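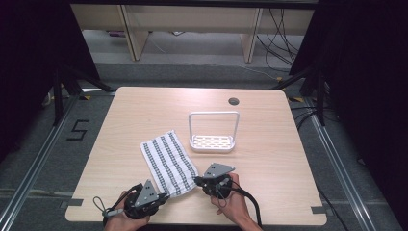
Small Things for the Kitchen – Spring Gallery

Welcome to our gallery page. My name is Jhosep Pacheco and I keep the pages for Eklow, our little shop for kitchen textiles and holders. In March we chose two items which customers ask for the most, and I write a few words for each.

Striped towel, Lasau pattern
White cloth with dark blue-black stripes along the length. If you look closely, the stripes are made of small checks. It is 100 percent cotton, and I recommend to wash it before the first use – after this it drinks water much better.

Sponge caddy, Candmont
White, with a thin wire handle and a shallow tray. The tray has rows of oval holes in the base, so a sponge can dry from below too. My colleague Nerys Rosser keeps hers beside the sink and puts also the brush in it.

Both items can be ordered together under number 2474. Please write us if you prefer to collect them in the shop, we are open on Monday until the evening.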